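The Plondgate cell is down for one morning every 3000 cycles. Tsion Kumsa, who maintains it, works to a sheet that starts with the fingertips and ends with the camera, and the order is fixed. A new tip changes the closing position of the gripper. Calibrate the camera first and the work is done twice.

The fingers are printed in black and held by 4 screws each. Kumsa backs the screws out evenly, cleans the seat with a dry brush and checks the mating face for cracks. Screws go back in at low torque, then the jaws are closed on a 6 mm gauge pin to set the zero.

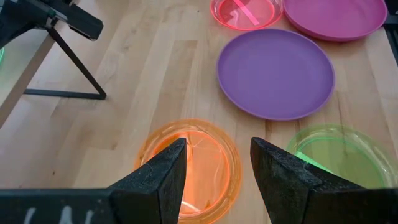
Wear on a printed finger begins at the point. The tip meets the tabletop at a shallow angle whenever the arm goes low for a rim, and the layers let go in small flakes. A slightly chipped tip, such as the left one over the orange plate, will still grip. Kumsa logs it and compares it at the next stop. Translucent plates are the harder test for the wrist camera - the bright streak of reflected light in the orange well has no counterpart on the matte purple plate, and exposure is set on the orange one for that reason.

Sabine Wendt wrote the calibration routine at Gustitz in January. It takes 810 seconds and should not be interrupted. If the residual is high, she advises checking the camera bracket before touching any software value. A loose bracket looks much like a bad lens model.

Spare fingers are printed in pairs and fitted in pairs. The old set is bagged with its cycle count.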